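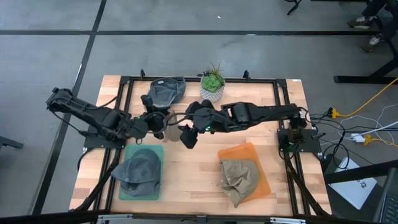

Progress report, cap sorting and reshaping, August to year end
Prepared by Stela Stoica for the Plemow small grants desk
23 Dec 2023

Sorry this is coming in right before the break. Short version first, details under it.

Where we are

The grant paid for one sorting table, the mats, and a stock of secondhand baseball caps for the reuse shop in Prurosbridge. Table is up. Mats are in use. Caps are coming in faster than we can shape them, good problem mostly. Money: 3,000 awarded, 40 percent still unspent, and I would like to carry that over (see the end).

The table

Light wood top, planked, in a black metal frame. It does the job. The seams between the planks catch lint and the little threads that come off old sweatbands, so it gets brushed down at the close of each shift. I had wanted a smooth top but the price from Pascu was too far over. May ask them again in spring.

We kept the plant. Small succulent, white pot with a geometric pattern, back edge of the table. Was asked whether it comes under supplies. No, it was donated.

The mats

Two colors, both see-through plastic sort of look. Teal goes front left, orange goes front right. Teal is for caps that hold their shape when you set them down crown up. Orange is for caps that have gone crumpled and need work before they can go out to the shop. Anything not decided yet waits at the back edge and does not get a mat.

This took longer to settle than it should have. First month we were using paper labels and they slid around and got lost under the caps. With colors people pick it up in one go. New helpers get told "teal good, orange work" and thats the whole training for that part.

One snag. The orange mat drifts. It ends up at an angle by the middle of a session and then caps get put down half on, half off. Looked at sticking it down, but we lift both mats to wipe under them. Trying corner dots in the new year.

The caps

Plain colors only for this stage, as agreed. Grays in a couple of shades, khaki, that kind of thing. Plain caps are what the shop sells, and with no logos we skip the whole permission question that held us up before the grant.

What we have learned on condition:

Gray caps hide wear. A dark gray one can look fine and then you turn it over and the band is gone. So undecided caps go down crown-down, brim wherever it lands, and the inside gets looked at before anything else. Added to the sheet in August.

Khaki shows everything, and the softer khaki ones arrive squashed more often than not. Brim down, crown folded in on itself. These are most of the orange mat work. Damp cloth inside the crown, reshape by hand, leave overnight on a form. If the brim board is cracked it goes to rags, no arguing about it.

Brims are the slow bit. A crown comes back pretty easily. A brim that has been flat under a pile for a year does not want to curve again, and we have 2 forms for the whole shop. That is the bottleneck, plain and simple.

Numbers for the period

Caps passed to the shop: 60
Caps sent to rags: 40
Forms in use: 2
Not counted: whatever is still in bags in the hall. Will do a proper count in the new year, I know you asked for it last time.

The room

Concrete floor, gray, with black tape lines down. The lines are staying and they mark where the carts should not go. Please ignore the older floor plan I sent, it has the table on the wrong side of them.

Cords on the floor are still on my list. Yellow cable on the right side needs a proper run. Plinditz quoted for floor covers and I have the quote but have not said yes. It would come out of the carry over if you approve.

What went badly

The pickup from Plemow south was missed twice. My fault once, the van once.
Sheet had the wrong column for brim condition until late on, so early entries on brims are not much use. I have left them in but dont lean on them.
No reserve helper when people are out sick.

What I am asking for

1. Carry over of the unspent 40 percent.
2. OK to spend part of it on more cap forms and the floor covers.
3. The next report moved back a month so the bag count can be in it.

Receipts are in the shared folder, the mats one is filed under stationery for some reason, will move it. I am checking email over the break but slowly.

Stela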